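Prutus Hand Grippers, Set-up and Care
Section 4: Marker cubes, jaws, daily check (rev. April 2020, A. Zervas)
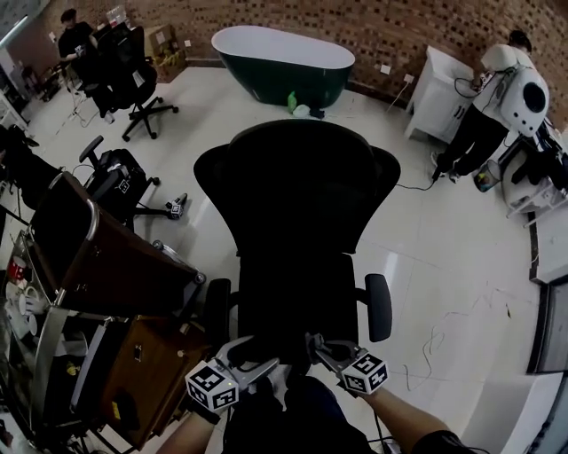
Cubes first, everything else after. If a cube has shifted on its mount the tracking will still run, you just get junk and find out at playback. One cube per gripper, on top, screws down to the second click of the small driver. Do the check standing up with both grippers on, in the room you're going to record in, on a big plain object. We use an office chair, one gripper at each armrest like shown, because armrests are far enough apart to force your hands wide and you catch a cube that drops out of view. A box will do if all chairs are taken. Don't use anything shiny.

4.1 Before you start

You need: the pair (left and right, marked inside the strap), small hex driver, lint-free cloth, the Liltis charger, the check card from the lid of the case. Ten minutes if nothing is wrong.

Note: left and right are not interchangable. The cube IDs are tied to the side. Swapped pair = mirrored hands in the log.

4.2 Fitting the cubes

1. Power off. Both.
2. Wipe the mount plate with the dry cloth. No alcohol, it lifts the print if it gets on the cube.
3. Find the arrow on the cube base. Arrow goes toward the jaws.
4. Seat the cube flat. Rock it with a thumb. Any movement at all, take it off and look for grit.
5. Two screws, alternate, a half turn each, to the second click.
6. Write the cube number on the card. Left on top line, right on bottom.
7. Repeat for the other side.

CAUTION: Do not pick the gripper up by the cube. Ever. The mount is the weakest part on the whole unit and we have 34 cracked ones in a drawer.

Note: scuffed corners are OK. Scuffed faces are not. If the black has gone gray or there's a scratch through a square, swap the cube and bin the old one, don't put it back in the case.

4.3 Jaws

1. Open fully, look down the slides. Hair and carpet fluff collect at the back.
2. Blow out or use the soft brush. No compressed air above the line on the regulator.
3. Close slowly by hand. Should be even all the way. A gritty spot near closed is normally the left slide.
4. Check the tips meet flat. Hold up to a light. Gap on one side means a bent finger, go to 4.6.
5. One drop of Stendex light oil per slide, every second week. Not more. Wipe the extra.

CAUTION: keep oil off the pads. Oily pads slip and you will squeeze harder to make up for it, and that's how the trigger springs go.

4.4 Straps and wrist

Strap snug, one finger under it. Sleeves down or pushed up past the elbow, not bunched at the wrist, bunched fabric covers the lower edge of the cube. Dark sleeves are better than light ones. Rings and watches off.

4.5 The check itself

1. Clear the walking path. Cables to the wall or taped flat. Look again after anyone else has been working in the room.
2. Spare grippers go in the case or on a shelf with the cube facing away from you. A spare with its cube showing gets picked up as a third hand. This is the number one support question.
3. Power on left, wait for the steady light, then right.
4. Face the chair from behind, a step back. Start the log.
5. Reach out, both jaws open, one to each armrest. Hold for a slow count of five.
6. Close on the armrests. Light squeeze. Hold again.
7. Open, hands back to your chest, hands out again. Three times.
8. Stop the log. Open the Ketilsson viewer, tab 2.
9. Both tracks should be unbroken. The jaw width line should step down and back up, clean, no spikes.

Pass is 123 or less on the jitter figure, both sides. If one side is over and the other fine it's the cube, go back to 4.2 step 4. If both are over it's lighting or the camera, see Section 6.

Note: run it again if you change rooms. Tile floors throw light up from below and the figure can move a lot.

4.6 When it isn't right

Track drops when hands are wide. Camera is tilted too far down. Raise it one notch, rerun.

Track drops only on right. Sleeve, nine times out of ten.

Third hand in viewer. Spare left out, see 4.5 step 2.

Jaw width never reaches zero. Zero it: jaws closed, hold trigger and side button till it beeps twice. If it reads above 74 with the jaws shut, don't zero, send it back.

Jaw width jumps around. Loose ribbon inside the grip. Not a user repair.

Cube clicks when you shake it. Stripped screw. Replace screw and mount plate together, they come as one kit.

Bent finger. Don't bend it back. Spare fingers are in the bottom tray, two screws, redo 4.3 steps 3 and 4 and then the full check.

4.7 Service interval

Springs and pads every 1,174 cycles. Counter is in the viewer under Info. It doesn't reset itself, you have to press Reset after fitting, people forgot this all through February and we ended up with two pairs nobody could date. Write it on the card as well.

4.8 Putting away

1. Log stopped, power off, right then left.
2. Jaws half open. Not closed, it flattens the pads.
3. Cube covers on.
4. Into the foam, cubes up, nothing on top of them.
5. Charger in only after the lid card is filled out.

Questions on this section go to Antigoni Zervas, put the pair number in the subject line.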